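Home News Working Groups Training Archive Contact

We use cookies to remember your language choice. Accept Settings

Triltitz Members' Letter, November

New house rules for the two-arm cells: what changes at the tables

By Triin Šimkus

After the summer many members wrote to us with the same question. They have a pair of arms, a table and a box of clothes, and they want to know which rules they must follow before a person may stand next to it. The working group on soft goods has now finished its text. It is short, 3 pages, and it is valid for all cells that handle cloth under the Triltitz roof.

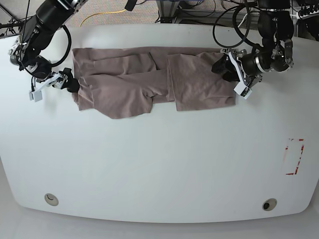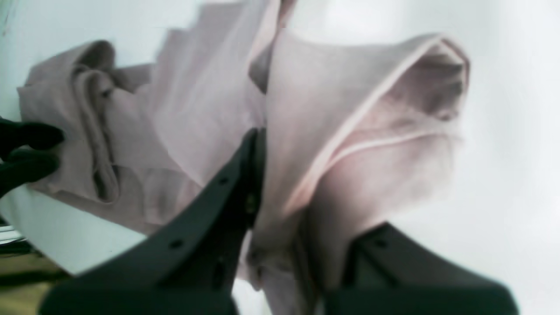
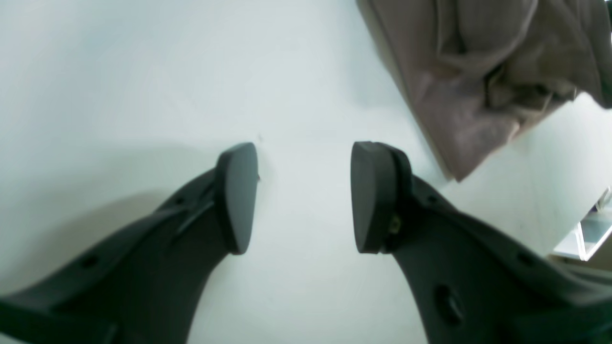
Table and floor

The first part of the rules concerns the table, and it is the part with the most discussion behind it. Kiran Bajpai wanted to allow tool trays on the table during a run, as the Kollgate cells have done for years. Veronica Tudose was strongly against. The group voted, and the text now says that during a run the table carries the work piece and what the task itself needs. Tools go on the side shelf.

Tape marks on the table are part of the setup and have to be treated like this. If a mark shows a start position, write in the cell book what it means and who placed it. A mark which is worn so that the corners cannot be read must be renewed or taken off completely, with the glue. We ask you to do this before the first run of the day, and not in a break between two runs. Please use one color for one meaning inside the same cell. We did not decide a color for the whole house, although it was proposed.

Cables on the floor should run behind the table, on the side of the arm bases. Where people walk, a cable goes under a cover or it goes away. On the arms, every cable loop must be checked at the full reach of the wrist, slowly, with one hand on the stop button. Look if the loop can catch on the other arm when both wrists come close together over the cloth. This check is new for most of you, and it takes a few minutes only.

Fingers and pads

The old house rules spoke about "the gripper" as if it was one thing. The new text makes a difference between the jaw, the finger and the pad, and each has its own line in the cell book. When you change a pad, write down the type, the side (the robot's left or right, never the left of the person who looks) and the name of the person who did it. Screws at the pad are checked by hand at the start of each shift. A screw that stands out from the surface can pull a thread from a knit, and it can also scratch a finger of yours.

For closing force we kept the word "lowest": use the lowest force that still holds the garment for the whole task. Ilham Nasution prepared a small test for this. You close on a single layer, lift, wait, and lower again. Then you repeat the same with the cloth doubled. If the two settings are very different, the cell book gets both, and the program must say which one it uses. The test sheet is attached to the rules as the last page.

A person may not put a hand between open fingers to arrange the cloth. To correct the cloth by hand, stop both arms, wait for the stop light, arrange, step back behind the line, start again. We know that it is slow. Several members asked for an exception for setup work and the group has said no, at least until the spring review.

Garments

Every garment in use gets a number on a small sewn label. Please do not use safety pins or staples, also not for one afternoon. Cords, loops and hoods are permitted, but they have to be named in the task sheet, as they can wrap around a finger and then the arm pulls more than the program expects. Wash garments after 138 grips or when they are visibly dirty, whichever comes first. The number comes from the laundry plan of Skustach, who were so kind to share it with us, and we took it without change.

After 800 grips a garment is retired from measured work. You can keep it for practice and for training new people.

Wrist cameras

Cameras at the wrist see more than the cloth. The floor next to the table, shoes, sometimes a hand or a paper with names on it can come in the view. The rules therefore ask that a sign is placed at the cell when recording is on, and that recordings with a recognizable person are kept only with the written agreement of this person. Clean the lens with a dry lens cloth, never with a sleeve.

When it starts

Cells which are already running have until the end of the winter break to adapt. New cells follow the text from their first day. Tiziana Piras collects questions and will bring them to the review. She would especially like to hear from the teams using Pace for their task sheets, because the fields for pad type and for loops are missing there and must be written in the comment for now.

Printed copies of the rules lie at the front desk. Please take one for each cell and hang it where it can be read from the stop button.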